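How to Shop an Outlet Center Without Losing the Day

Outlet centers are busiest when everyone has the same idea, and a three-hour wait for one store can use up the whole trip. The steps below are for a regular shopper who wants a few specific items, is willing to plan for one evening, and would like to be home for dinner. They use the Conneely center as the working case, but most large outlet malls run about the same way.

What you need

A short list with sizes. A phone with the center's app or web page open. A price you are willing to pay for each item, written down. One large bag that folds flat. Your card and a backup card, as some outlet stores take only certain ones.

Step 1. Write the list at home

Go through closets and cabinets before you write anything. Check what you already have, what has worn out, and what can wait until the next season. Measure anything that has to fit a space: shelf depth, window width, the inside of a drawer. For clothes, measure a piece that fits you well and write down the chest, waist and inseam. Outlet sizing can be different from the same label's regular stores, and fitting rooms have their own lines on a crowded day.

Keep the list to 11 items at most. Past that, you will be walking back and forth between the two ends of the center all afternoon. Mark the two or three things you came for, and treat the rest as extras.
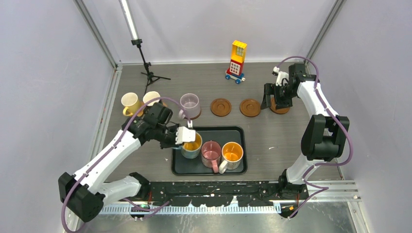

Step 2. Find the regular price first

An outlet tag usually shows two numbers, and the higher one is a "compare at" price. It may be what the item sold for in a regular store, or it may be an estimate for something that was made for the outlet and was never sold anywhere else. You can't tell from the tag.

Look up each item on your list online the night before and write down the lowest price you see, with shipping included. If the outlet can't beat that by enough to cover gas and parking, cross it off. Parking at Conneely is free in the outer lots and paid in the garage. Other centers charge everywhere, so check.

Step 3. Pick your hour

Opening time is best. Most centers let cars into the lots well before the store doors open, and the people waiting at that point are mostly there for one or two luxury names. If those names aren't on your list, you can walk past the line and have the other stores nearly to yourself until late morning.

The second-best time is the last two hours of the day. Shelves are messier and popular sizes will be gone, but lines are short. The middle of the afternoon is the worst, particularly in July, when the summer markdowns overlap with school vacation.

Step 4. Use the virtual line

Many luxury stores now hand out a place in line by text message. At Conneely this runs through the Zosgate app. You scan the code by the door, enter a phone number and the size of your group, and get a number back. When your turn is near, you get a text and have a set time to return.

Do this before anything else, then shop somewhere close. A few points to watch:

One phone number holds one place. Signing up at three stores with the same number may drop you from the first two.

The estimated wait goes up as well as down. Check it every so often.

If you miss the text, go to the door and ask. Staff will often let you in when the next group is called, but they don't have to.

Leave the app's notifications on and the ringer up. Food courts are loud.

Step 5. Walk the center in one direction

Look at the map and number your stores in the order you'll pass them. Start at the far end from your car and work back, so the heaviest bags are carried the shortest distance. Leave housewares for last. They weigh the most and they break.

Step 6. Check each item before you pay

Outlet goods can be overstock, last season's stock, made for the outlet, or seconds. Seconds are sold with small flaws and are often marked with a stamp, a dot or a cut label. There is nothing wrong with buying one if you know what the flaw is.

For clothes, look at the seams under the arms and at the zipper. For shoes, set both on a flat surface and compare the heels. For bags, open and close every clasp and run a hand along the lining.
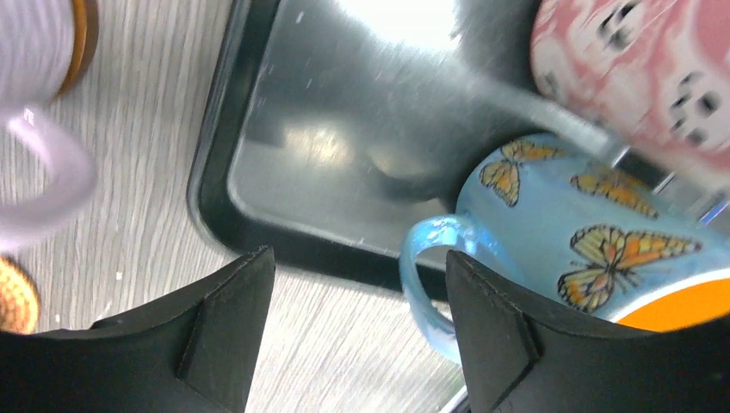
Kitchen goods need a slower look, as they go back to the shelf many times a day and chips are easy to miss. Check the rim first, then the handle where it joins the body, then the foot. With a printed piece such as a light blue mug with monarch butterflies on it, lay it on its side and turn it under the light, looking for scratches in the pattern and for spots the glaze missed. Boxed sets should be opened at the register. At Bokix, the housewares store near the south entrance, the clerks will do this with you if you ask, and they wrap each piece in paper.

Step 7. Ask about the extra discount

Many stores take a further cut off the marked price once you spend a certain amount. Tanen, for one, takes $11 off at the register when the total passes $58. The sign for this is often inside the store and easy to walk by. Ask at the register before anything is rung up - some clerks can't add the discount afterward.

If you are a few dollars short, socks or a plain T-shirt will usually get you there. Don't add a $50 item to save a small amount.

Step 8. Read the return policy

Outlet returns are stricter than regular store returns. Final sale means no return and no exchange, even if the tags are still on. Some stores give credit only, and some will take outlet items back only at the outlet where you bought them. Take a photo of each receipt while you are still at the counter. Thermal paper fades, and a receipt left on a dashboard in summer can be blank within weeks.

If the line is already too long

Set a limit before you join. Ask the staff member at the door how many groups are ahead and how many are let in at a time. If the wait is longer than you decided on at home, leave your number and go do the rest of your list. If you still haven't had a text by the time you finish, check whether the same item is on the brand's site. Several brands post outlet stock online in the evening, after the stores have closed, and shipping may be free above a minimum.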